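Collections > Clothing Care > Gallery: Padded Jackets at Home
2 min read

The Listenby Clothing Collection lends padded garments to members for periods of 14 days. The gallery records how such garments are laid out and folded in the home, and accompanies the care leaflet issued to every borrower.

Folding begins on a broad, flat surface, with the front of the garment facing up and the fastenings closed. The sleeves are brought in before the hem is raised. 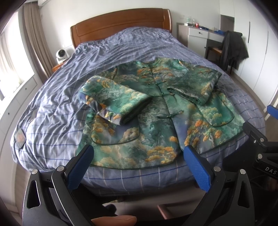

How often should a stored padded jacket be refolded?
Twice a year is sufficient for most garments. Each new fold should fall a little to one side of the last, so that the filling is not pressed along the same line.

Chinese-style jacket with a landscape print and dark green knotted buttons. Both sleeves are folded across the front, and the dark green piping follows the hem and pockets.

Borrowers may request acid-free tissue and a storage box from the Plalemano desk. Boxes are returned with the garment.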